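The Long Patience of the Corner Shop

On the small store that stocks one of everything, and the people who keep walking past the supermarket to get to it

By Lwazi Van der Merwe 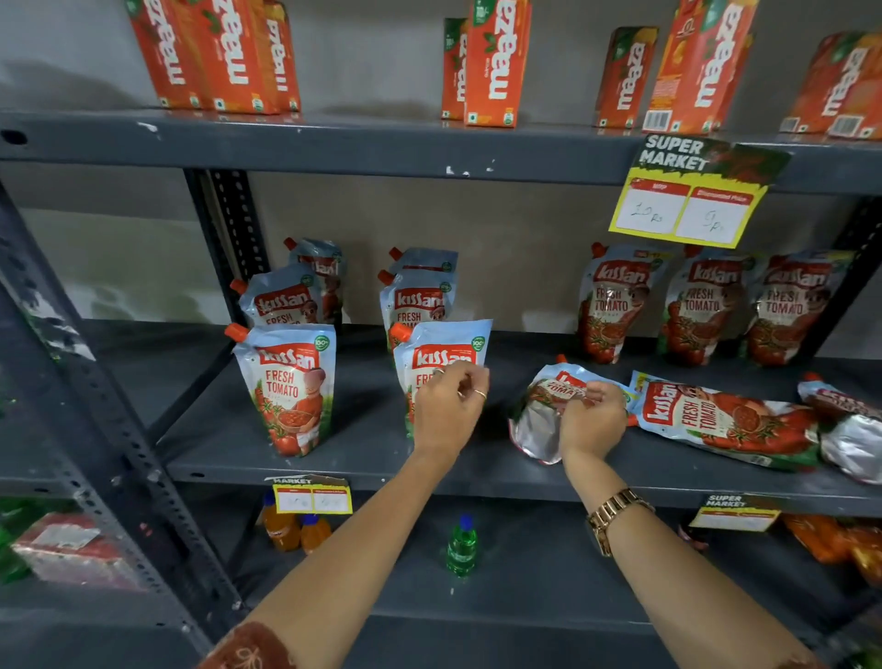

4 min read

My street has a supermarket at one end and a corner shop at the other. The supermarket has 252 parking spaces and a machine that grinds peanut butter while you watch. The corner shop has a bell on the door and a cat that belongs to the dry cleaner. I go to the corner shop most evenings, and I have tried for some time to work out why, given that it charges me extra for the privilege.

Part of it is laziness, which should never be left out of any account of human behavior. The shop is 800 steps nearer. But I have also walked to it in sleet, past a perfectly warm bus that would have dropped me outside the supermarket, so laziness can only take us so far.

The shop is called Skerar. The family who own it bought the name along with the sign, the freezer and a debt to a bread wholesaler, and they kept the name after the debt was paid. I once asked the father, Mr. Hrytsenko, what it meant. He said it meant he didn't have to buy another sign.

Retail experts have been burying the corner shop for as long as there have been retail experts. First the big stores were going to finish it off, then the malls, then the delivery apps. I remember one of those apps, Stirkeo, arriving in the neighborhood with free tote bags and a promise to bring me a lemon before I'd noticed I was out of lemons. It lasted two winters. The tote bags have held up very well, and most of them now go in and out of Skerar.

What the app couldn't do was sell me something I had no idea I wanted. The corner shop does this constantly, mostly through its shelving, which follows a logic I can only call autobiographical. Birthday candles live next to drain cleaner. Shoe polish is with the tea. If you ask why, you get a story about a woman who used to live over the bank and bought both at once every month. She moved away years ago. The polish stayed where it was, in case.

A supermarket would call this poor use of space. A supermarket moves the eggs every January so that you have to walk past the scented candles to find them, and calls that a refresh. I have never come out of one refreshed.

Then there is credit. Mrs. Hrytsenko keeps a notebook under the register in which she writes down what people owe, and I'm in it more than I'd like my bank to know. She doesn't charge interest. She does read your entry out loud, at a volume chosen to suit the number of people in line. I've come across stricter lenders but none that got their money back faster.

I don't want to get sentimental about any of this. The milk is sometimes closer to its date than I'd choose. The radio plays one station, and the station plays one song. In summer the freezer makes a noise like a man clearing his throat before bad news. And the hours are brutal. Somebody in the family is behind that counter from six in the morning until eleven at night, and when I hear people praise the charm of the independent grocer, I notice they're usually people who've never had to be one.

The daughter, for her part, has no plans to be one either. She's studying to be an optician and works the late shift with a textbook open on top of the lottery tickets. Her father says this is fine. He says it often, and he says it while straightening things that were straight already. There was talk last year of an offer from Guro, a chain that puts coffee bars into small storefronts and then fills the coffee bars with stools no one could sit on for long. The offer was declined, or postponed, depending on which Hrytsenko you ask.

In the meantime the bell still works. I went in last night at ten for batteries and came out with batteries, a jar of pickled peppers and the full medical history of the cat. The peppers were overpriced. I ate half the jar on the way home.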